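Blog > Workshop Notes > Finishes

Oil on maple: notes after one year

I refinished the kitchen boards in August of last year and kept a log, mostly to settle which oil to keep buying. The candidates were Timum hardening oil and plain mineral oil from the drugstore. Both went on glued maple, sanded to the same grit and wiped down with a damp cloth between passes to raise the grain.

Mineral oil never cures. It soaks in, sits there, and washes out a little each time the board meets soap. On the board we use daily I was reapplying every 16 days on average. It costs almost nothing and the method can't be done wrong, so I would still give it to anyone who doesn't want to think about finishes.

The Timum oil polymerizes. First coat flooded on, wiped off after 40 minutes, left overnight on edge with air on both faces. Second coat thinner. A third coat made no difference I could measure. Cure time on the can is optimistic for a cold garage, and I would double it in winter. 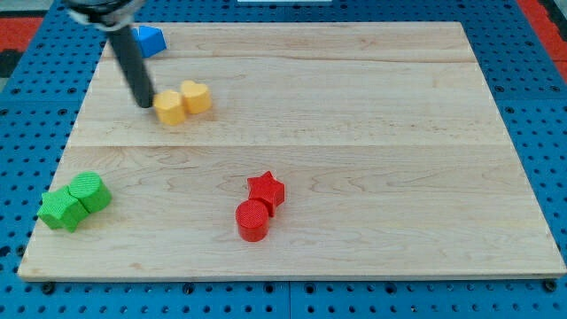

R. Hirner

Glue seams are where finishes fail first. Side grain moves across its width with humidity and the adhesive line does not, so a ridge develops that you can feel with a fingernail before you can see it. My garage runs at 42 percent relative humidity in the heating season and well above that in summer. On the mineral oil board the ridge appeared by spring. The cured oil board has one too, only fainter. I scraped both flat with a card scraper on a Tuesday evening and recoated.

Pale maple also yellows under hardening oil. The shift is small in the first month and obvious by the sixth. If color matters, test on an offcut and leave half of it covered.

Rags go flat on concrete outdoors until stiff. Wadded rags with curing oil on them can self-heat and catch fire.

Next entry will cover walnut, which takes less oil and has given me more trouble at the end grain.

16 shares | 3 comments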